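Club log: the laundry task, week 8

Wednesday, December 7, 2022

Last term the club voted for a household task over another line follower, and we picked laundry. The sub-task I am responsible for is loading: take one item out of a basket, put it in the drum of a front loader, let go, come back out without dragging the item along. Folding belongs to Izzati Yusof's group and I will leave her to write that up.

We call the arm setup Pirus. It has a two-finger parallel gripper and a small camera at the wrist, and everything is recorded from that camera while one of us drives. The control software is Elloma, which the year above wrote and which we have been patching since May. The patches are mostly in the logging. It used to stamp camera images when they were written to disk instead of when they were captured, so on a slow laptop the finger positions ran ahead of the pictures by a variable amount. Sutrisno Wattimena found this by plotting commanded gripper width against what he could see in the images, one recording at a time, over a weekend. We threw out everything recorded before the fix.

As of this evening there are 2755 recordings on the drive, most of them short. I have no firm view yet on how many are usable. The rule we agreed is that a recording is kept if the item ends up wholly inside the drum and the gripper ends up wholly outside it. A sleeve hanging over the gasket counts as a failure. Izzati thinks that is too strict, as a person would just poke the sleeve in, and I agree that a person would. The second poke is a separate skill though, and I would like it labelled separately.

Notes from this week, in no good order.

Approach angle. We had been coming at the basket from directly overhead, which is fine for picking but leaves the wrist badly placed for the drum. The arm then has to turn the gripper through a large angle on the way across, and whatever it is holding swings. Coming in at a slant costs a bit of reliability on the pick and saves a good deal on the transfer. I have changed the start pose accordingly. The old one is still in the config under its old name, please don't delete it.

Fabric. Fleece is easy. The pile gives the fingers plenty to close on, and a shallow pinch normally holds. Thin cotton is the opposite: the tips slide over it unless they are pushed well down, and then they pick up two items. Of the last 14 cotton attempts, 8 were kept. The two-item pick is the more annoying failure, as it looks like a success from the wrist until the item is lifted clear.

Drum. Perforated steel is unpleasant for the camera. The holes make a regular pattern and our depth estimate locks on to the wrong row of them, so the back wall jumps about. Sutrisno's suggestion is to ignore depth inside the gasket altogether and release at a fixed distance past the rim. I tried it on Tuesday night and it was better than anything clever I have done. The rim itself is found reliably, being a thick grey ring against a white panel.

Door. We open it by hand before each run and will go on doing so. Grernen, the team from the other campus, are attempting the door as well and I wish them luck. The catch is small and the handle needs more pull than I want to put through our wrist joint.

Exposure. Auto exposure is off. With it on, the image brightened each time the gripper went into the drum and then took a moment to settle on the way out. Fixed exposure loses detail at the back of the drum, but as above we aren't using it.

Storage. The drive is nearly full. Setiawan, the shared server, has room, but the upload drops out on large folders. Split them by day before sending, and check the totals at the other end before removing anything locally.

To do before the break: relabel the sleeve failures, rerun cotton with the slanted start pose, and write a short note on the release distance so that it isn't only in my head. I also want a proper comparison between drivers. My recordings are slower than Sutrisno's by roughly a third and I suspect the model is learning my hesitation at the rim.

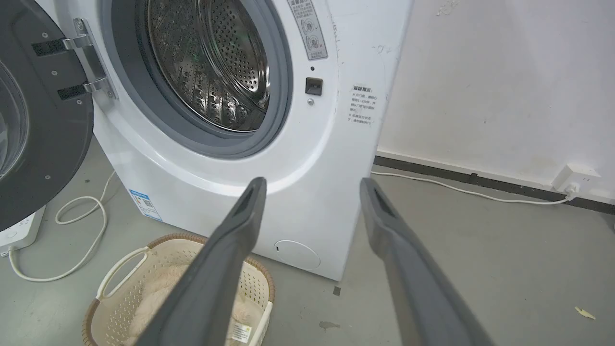
Wrist view with the gripper open, door open, basket in front of the machine.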